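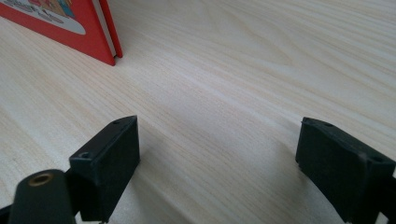 What does a radiocarbon laboratory need to know about a charcoal sample before it can report a useful date?

It needs the exact layer the charcoal came from, the kind of wood if that can be identified, and a record of anything that may have contaminated it. A laboratory measures the carbon it receives. The connection between that carbon and a wall, a hearth or a burial must be made by the excavator.

The September season at Flores illustrated the point. Meenakshi Khurana submitted 31 samples from the lower terrace, of which seven were returned without measurement. Most of the seven were too small after cleaning. Two had been taken from a pit whose upper edge had not been recorded, and Refugio Maldonado asked that they be withdrawn.

Particular care is required with old timber. The inner rings of a large tree stopped taking in carbon long before the tree was felled, and a beam may have been reused. A date from such a beam can be 400 years earlier than the floor laid beneath it. Seeds and small twigs are preferred wherever they survive.

Readers have also asked whether a single date is sufficient. My view remains that it is not, even when the stated error is as small as 80 years. Babita Goel has argued for paired samples from each sealed layer, and I support that practice for the coming season. The revised sample form now includes a space for the pair number and must be signed by the trench supervisor.

Recent posts
Pottery Sequences at Cuketti: A Correction
Notes on Storing Soil Samples
Ezekiel Schumacher on Tree Rings and Dry Climates
The Kevance Survey, Second Report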